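4. Loading documents onto the Notia reader

Readers ship with 256 MB set aside for personal files. The Notia desktop program must be installed first.

1. Charge the reader for two hours, then switch it on.
2. Open Notia and choose Add Device.
3. Type the code shown on the reader.
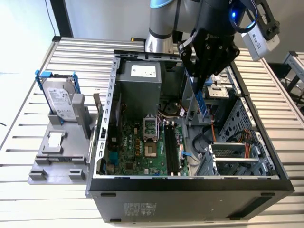 Desktop tower with side panel removed.

4. Drag your files to the Library pane. A single file can run to 900 pages.

Note: PDF files keep their page size — convert them to EPUB if the text is too small.

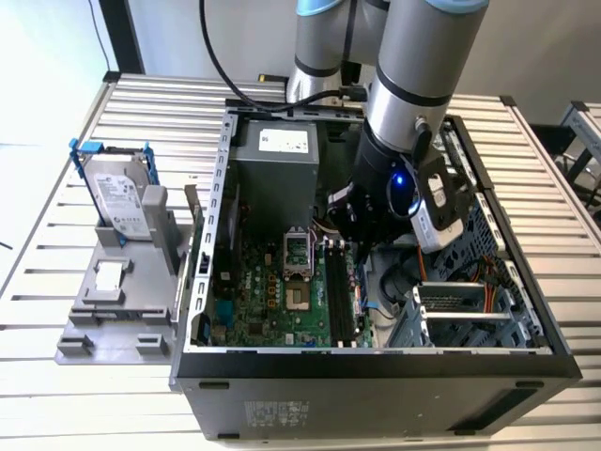
5. Click Send and wait for the check mark.

Caution: Do not unplug the reader during a transfer. Files may be damaged and will need to be sent again.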